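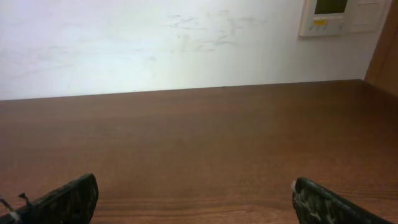 Tastora Releases Free Budget Planner for Two-Arm Robot Benches

ULTUNCOMBE, 26 Dec 2025 – Tastora today released the Aravena Planner, a free workbook for schools, small shops and labs getting ready to buy their first pair of tabletop robot arms. It has 110 budget lines, and almost half of them cover things other than the arms: cables, power supplies, spare servos, shelving, bench space and the hours it takes to set everything up.

We're thrilled to get this one out the door! A quote for two arms is easy to get. A full cost for two arms, their grippers, wrist cameras and all the cord that goes with them takes a lot more digging, and we wanted buyers to have it in one place before they sign anything. 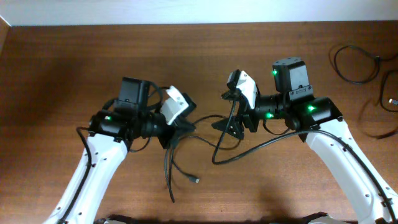 Brendan Ó Ceallaigh

The planner is split into seven sections, starting with the table itself (size, height, distance to the nearest outlet) and ending with a replacement schedule. The cable section grew the most during writing. It asks buyers to list every cord by length and plug type, note which arm or camera it serves, and set money aside for spares, labels and ties.
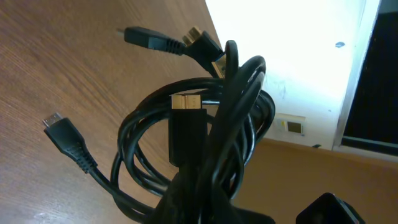
Flotbridge asked for cables to be their own budget line, separate from "accessories," so they can't be trimmed out of a purchase request at the last minute. We made that change, and it's in the version going out today.

There is also a 44-page guide with worked budgets at three spending levels, plus a page on what can wait until the second year. Storage, we're happy to say, gets a chapter of its own.
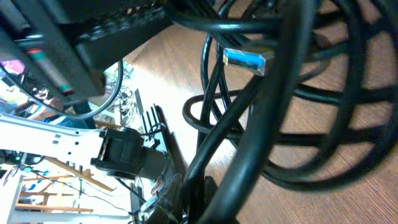 One early reader wrote that the setup hours were the hardest number to defend to a finance office, and asked for a sheet showing them week by week. It's coming in the July update, along with a form for comparing service plans.

The Aravena Planner and guide can be downloaded from the Tastora website. Comments and corrections are very welcome through the contact form there.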